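Hard water, softener quotes, and is anybody happy with theirs?
Home & Garden > Plumbing and Water

pinecone_dad wrote:
Hi all, long time reader and first real post. We moved out to Gilside in August and the water here is something else. My lab test came back at 441 ppm hardness and the lady on the phone made a little whistle noise when she read it to me. We came from a place with soft city water so I never had to think about any of this. Kitchen sink is stainless and the counter is white with gray veining, and I'd like to keep both looking decent.
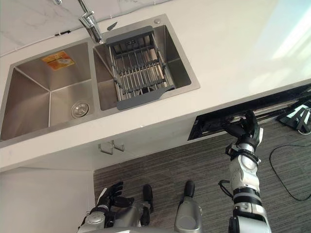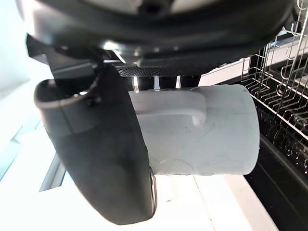 Page 1 of 39

So I had a guy out and he quoted me $2,983 installed for a Lema, the mid-size one. That includes a loop in the garage and a separate line so the outside spigots stay hard. My wife thinks it's a lot. I think it's a lot too, but I also think the water heater is going to die young if we do nothing. Four of us in the house, two showers, one dishwasher that already sounds grumpy. What are people paying? Do you notice a difference?

soapandsalt wrote:
Welcome! 441 is rough, we're at a bit more than half that over in Heltow and I wouldn't go back for anything. Towels are the thing I noticed first. They used to come off the line like shingles. Also I use way less detergent now, and shampoo lasts forever (I have a teenager with hair down to her belt so this matters in our budget).

Your quote sounds fair to me if he's really running a new line for the spigots. If the loop was already there I'd say push back.

Grumbling Otter wrote:
I'm going to be the one who says don't. We put one in at the old house and I hated it. The water feels slimy, you stand in the shower for ten minutes wondering if you still have soap on you, and then you're hauling forty pound bags down the basement stairs every few weeks forever. Vinegar costs next to nothing. I flush the heater twice a year, soak the shower head, run a cup of vinegar in the coffee maker, done. Never lost an appliance early.

soapandsalt wrote:
Every few weeks?? How many people were you running through that thing? I fill mine maybe five times a year. Something was set wrong, I'd bet money on it.

Grumbling Otter wrote:
Three people. Maybe it was set wrong, but the guy who set it was the guy who sold it, so that's kind of my point.

hillside_tess wrote:
Otter isn't crazy, mine was regenerating every single night for the first year. It was on a timer and whoever put it in never asked how many people live here. Make sure you get one that goes by how much water you use (metered, or "demand" on some of the brochures). And have them write down the hardness number they program, and then go look at the screen yourself before they drive off!

On the slimy thing, you get used to it. Took me two weeks. My husband never got used to it, so we left the cold side of the kitchen hard and he drinks that and is happy as a clam.

pinecone_dad wrote:
The kitchen cold line is a really good idea, thank you. Would that mean I'm still wiping spots off the faucet, though? Or is it mixed enough that it doesn't matter?

hillside_tess wrote:
You'll still get some spots. I keep a microfiber cloth on the windowsill and give everything a swipe after supper. Don't use vinegar on the counter if it's real marble, by the way! It'll etch and you will cry. I did mine with a lemon half and there's a dull ring by the stove to this day. If it's quartz you're in better shape, but I'd still use dish soap and water and leave it at that.

pinecone_dad wrote:
No clue which one it is, it came with the house. Dish soap it is.

bricks4breakfast wrote:
I did mine myself for a lot less. Bought the unit on clearance, borrowed a press tool, spent one very long afternoon in the crawlspace. Figure on $500 in fittings, valves and odds and ends on top of the softener, and that's if you don't make three trips to the store like I did. If you've ever sweated pipe or done PEX you can do this. Put in a bypass! Put in unions! Future you will want to take the thing out someday.

Check if your town wants a permit. Mine did and it was cheap, but the inspector made me redo the drain so it had a proper air gap, and he was right to.

Grumbling Otter wrote:
Agree on the bypass. See, I can be reasonable.

soapandsalt wrote:
Salt question for the group while we're here. I've always used the Millard pellets and the last two bags had a lot of dust in the bottom. Anybody else? I'm thinking of trying the crystals, but my manual says pellets only.

hillside_tess wrote:
Stick with what the manual says. I got a salt bridge from the wrong stuff once and had to break it up with a broom handle.

pinecone_dad wrote:
Okay, I called him back and asked if it's metered. It is. I also asked what it would cost without the spigot line and he's going to get back to me. Getting one more quote from a place in Heltow too. Will post the number when I have it.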